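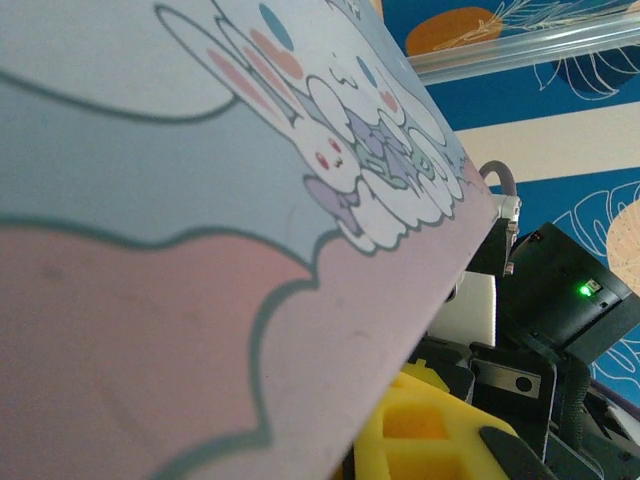
Woke before six and could hear rain on the skylight, so I gave up on the idea of walking to the allotment and did the seed order instead. I have been putting it off for a fortnight. Last year I bought far too much and the slugs had most of it, so this time I set myself a limit of 62 pounds including postage and kept to it, just. Broad beans, two sorts of leek, the flat Italian parsley, beetroot, and a climbing French bean called Prunach that Ghizlane swears by. The white bunny with the bow under its chin looks sweet enough on a pastel board, but the ones that come through the hedge by the railway have no bows and ate every lettuce I planted in June. No lettuce on the order. I may change my mind.

Porridge, then down to the shed to look for the seed trays. Found nine, of which four are cracked. Also found the good trowel, which I had accused my brother of borrowing. I shall have to tell him.

Rain stopped at half past ten and I went up after all. The path is bad past the water tank and somebody has put down old carpet, which is against the rules but I was glad of it. My plot is in better order than I remembered. The garlic is up, all but one row, and the rhubarb has started under its bucket. The shed door has swollen again and won't shut, so I tied it with twine.

Rania Naciri was there before me, digging. She has taken over the double plot at the far end that belonged to old Jabłońska and is clearing it by hand, a strip at a time. So far she has turned up a kettle, a length of lead pipe and a great many bricks. She wanted to know whether she should dig the bindweed out or cover it. I said cover it, but I have never managed to keep mine covered for more than a season, so I don't know that I'm the person to ask. We had tea from her flask and she gave me a jar of preserved lemons. I gave her the spare leek seedlings I had promised, 12 or so in a margarine tub, rather thin.

She also had the letter about the rents. They are going up to 122 pounds a year for a full plot, with water on top. I knew it was coming but it is still a jump. Ghizlane has written a long reply and wants us all to sign it. I read it through twice and agree with most of it. The part about the drains is too long, and I told her so on the phone this afternoon. She said the drains were the whole point. We left it there. I shall sign.

Did two hours in the end. Forked over the bean bed and put on the last of the compost, eleven barrows. It was better stuff than I expected, dark and crumbly except at the very bottom where it was like wet newspaper (it was mostly wet newspaper). Put up the first half of the bean poles and then ran out of string, having used it on the door. My knee held up until the last few barrows and then complained all the way home.

Lunch was late, bread and the end of the soup. Slept in the chair for longer than I meant to.

Afterwards I worked out where everything will go. Beans where the potatoes were, leeks after the peas, beetroot along the path edge. That leaves the square by the water butt, which never does well with anything. It gets no sun until noon and the ground stays cold. I thought of gooseberries. There is a Vusen at the nursery on the Jindport road that is meant to put up with shade, and it is thornless, or nearly. I will go and look at it if the car starts. The battery was flat again when I tried it this evening and I have put it on the charger.

Cut up the lemons with some chicken for supper. Very salty, should have rinsed them. Must ask Rania how long she leaves hers.

Still to do: string, new hinge for the shed door, send the bean order off before the price goes up, ring my brother about the trowel. Wind getting up now - I hope the poles are in deep enough.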